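Ximena Bustos has run the stationery shop on Vergara Street for eight years. She sells 700 kinds of pens, pencils and notebooks, and September is still the month that pays her rent.

"Parents come in with the school list and they want to be out in five minutes," she said. "The kids want to stay an hour."
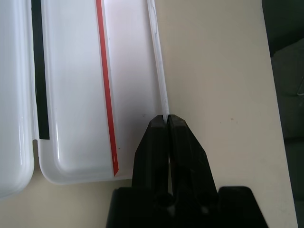
What do families forget most often? Sharpeners, according to Bustos, and then they come back for them in the second week of school.

She started with one counter and a loan from her uncle, Maximiliano Medina, who had a print shop in Plurnham. Last fall she filled orders for 175 students at the Otia school.

"I packed every bag myself," she said. "I wouldn't do that again. I'd hire someone." 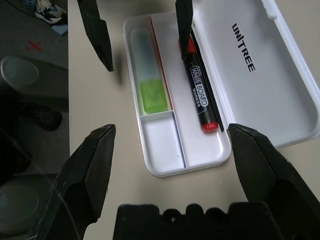
A white pencil case, open, with an inside tray divided into compartments.

Bustos plans to keep the shop at its present size. "I know where everything is," she said.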